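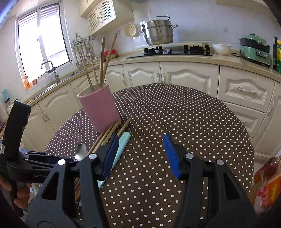 Setting up a scent practice box (plant detection, part 2)

I'm assuming you've done part 1 and your dog already sits for a treat when she smells the target fruit in your hand. If not, go back and do that first. It makes this part so much easier!

You'll need 6 plain cardboard boxes, all the same size, and one ripe mango or orange.

1. Tape up all the boxes and poke 4 small holes in the lid of each one. I use a pencil.

2. Write T on the bottom of one box. Your fruit goes in that one and nowhere else, ever.

3. Put on clean gloves before you touch the other five. I skipped this my first October and ended up with a dog who was very good at finding my hand cream.

4. Line the boxes up along a wall, an arm's length apart, with T somewhere in the middle.

5. Walk your dog down the line on a loose leash. Don't point and don't slow down at T (this is harder than it sounds).

6. When she sits at T, treat her right there at the box, then walk away and play.

7. Move T and go again. Four runs is plenty for a young dog.

Note: Lamisi Quartey, who got me started at Trurlow, likes to have a friend place the boxes while she waits outside – that way she can't give the answer away. Try it once your dog is getting most of them.

Caution: Take the fruit out after every session and bag it. Never let a dog eat a mango pit, and keep grapes and raisins out of this completely. They're poisonous to dogs.

If she starts pawing the box, go back to step 5 with just two boxes. Zulu needed a week of that.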